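Second Viola

I got into the Tevthorpe Players because their real second viola moved away and I happened to own a viola. I want that understood up front. There was an audition, sort of, in the back of a music store, and I played eight bars of Brahms and the cellist said "fine" while eating a sandwich.

So there we were, a string quintet, five people who mostly liked each other, driving to Terstead in two cars to play a concert in December. The hall had 817 seats! We had never played for more than a church basement. Our first violin kept saying the number out loud in the car, like if she said it enough it would shrink.

The piece was by a composer none of us had heard of until spring, a long slow thing called Flinska, after the river he grew up on (or a dog, the program notes and the internet disagreed). I loved it. I still do. There's a spot in the third movement where everyone drops out except the two violas, and for sixteen bars it's just us, a half step apart, rubbing against each other like two people trying to get past in a hallway.

The first viola was very good. She had studied all over the place, and had spent three years teaching kids in Abu Hammour before she came back, and she could tune by glaring at the peg. I was scared of her in a way I enjoyed. At rehearsals she'd turn to me after those sixteen bars and say "lower," and I'd go lower, and the next week she'd say "lower" again. By Thanksgiving I was pretty sure I was playing a different note from the one on the page.
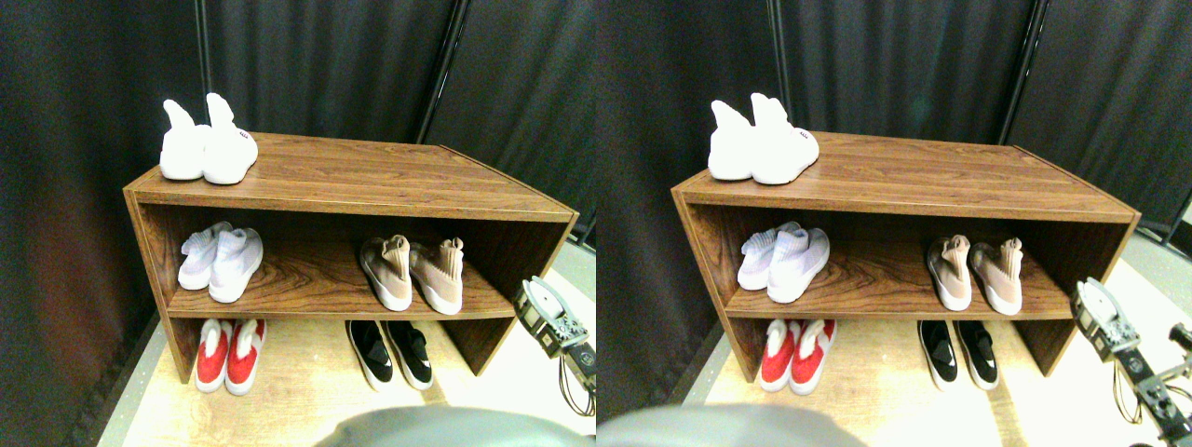
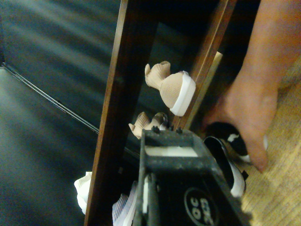 Shoes, in both pictures.

The afternoon of the concert we got forty minutes on the stage to warm up. It's a strange thing, a big hall with no one in it. You play a note and it goes out and takes its time coming back. Our cellist played one open C and laughed so hard he had to put the bow down.

We ran the third movement. When we got to the sixteen bars I did my low note, my special low note that I'd been working on since September, and the first viola stopped.

"Why are you so flat?" she said.

I said, "You told me lower."

"Softer," she said. "Lower in volume. Oh my gosh. Have you been doing that on purpose?"

I have thought about this moment a lot, mostly in the shower. The first violin was staring at the ceiling. I could tell the second violin was going to tell this story for the rest of his life, and he has, including at my wedding.

Anyway, I played it where it was written, and quiet. We got maybe a third of the hall filled, which was fine, it was sleeting. When the other three dropped out and it was only the two of us, I felt the half step buzz in my jaw, right up through the chin rest, and somewhere in the balcony a man coughed and then stopped, like he was sorry.

She didn't say anything afterward. She packed up, wiped the rosin off her strings, and handed me her spare mute because I'd lost mine under the piano.

I've still got it. The rubber's cracked down one side and it buzzes on the C string.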